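What the arm has changed at our place

January 8, 2026

I have worked at Arnholm for long enough to remember when the packing room had one radio and two long benches. We get small parts in from Plandley, check them, bag them and send them out again. On a good day that used to be 2000 bags. Since September, when Jorik came in, we have done 3000 on a few days, though not every day and not without help.

Jorik is the robot arm. It came with that name and it stuck. It does the bagging on the second line, and it is slower than Shirley Hulme by a long way, but it does not stop for lunch.

People ask me whether anyone lost their job. No one has so far. Two who retired were not replaced, so there are 57 of us now where there were nearly 60. I think that is the fair way to put it.

What has changed is the sort of work. Shirley used to bag all day and now spends her mornings teaching. You hold the rig in your hand, do the job at your normal speed, and the recording goes to Imogen Lambert upstairs, who sorts the good ones from the bad. Shirley's wrist aches less than it did, but she says the afternoons drag. She liked having a rhythm and she liked talking to the person next to her.

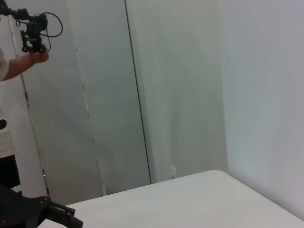
The pay is the other thing. Teaching is paid at the same rate as bagging, and Stavros Leka has asked twice for that to be looked at. His view is that if the arm learns from our hands, the skill ought to be worth something extra. Management said they would come back to us after the new year - we are still waiting.

I go on the teaching rota myself next week. Tia Mottram is showing me how to log the sessions, and I have to hand over my keys to the stock cage before then, so if you need anything out of it, ask me soon.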